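Vulla-Perlen: Greifbeispiele für kleine Teile

Schön, dass ihr hereinschaut! In diesem Ordner liegen 242 Episoden, mit denen unser Modell Hoani lernen soll, kleine und störrische Dinge aufzunehmen. Gesammelt wird mit Handgreifern in ganz normalen Wohnräumen, weil uns das Tageslicht, die Falten im Stoff und das übliche Drumherum wichtig waren (im Labor bei Cedavwood sah alles immer so furchtbar aufgeräumt aus).
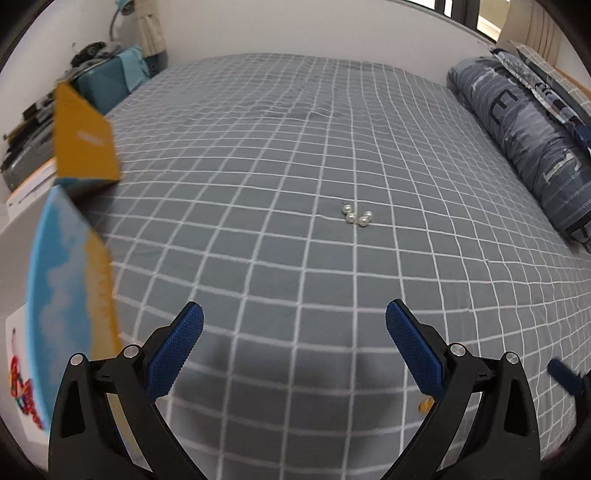 Jede Episode hat einen eigenen Unterordner mit Video, Greiferöffnung und einer kurzen Notiz in notiz.txt. Bitte lest die Notizen wirklich mit, Jolene Prendergast hat viel Liebe hineingesteckt! Einzelne Perlen tragen das Kürzel "p", Armbänder das Kürzel "a". Abgebrochene Griffe haben wir dringelassen und mit "x" markiert, beim Training könnt ihr sie über die Liste auslassen.
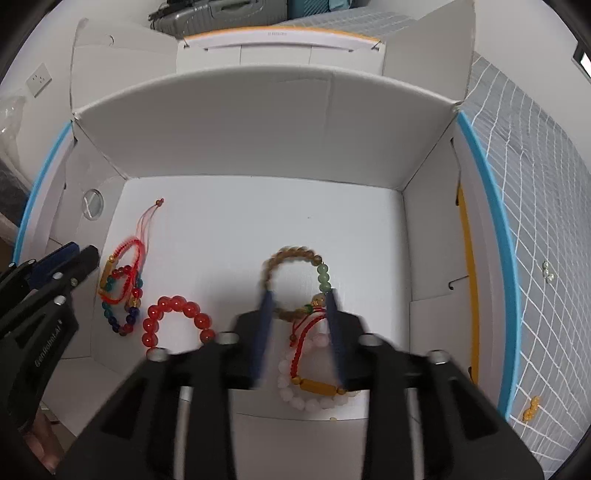
Für die Armbänder gilt noch: Bewegungsunschärfe ist kein Ausschlussgrund, und überlappende Stücke werden einzeln benannt, auch wenn das beim Beschriften etwas Geduld kostet. 200 Episoden sind fertig geprüft, der Rest folgt im November.

Fragen und Korrekturen gern an Carleen Goodwin.

Stand: 2020-10-09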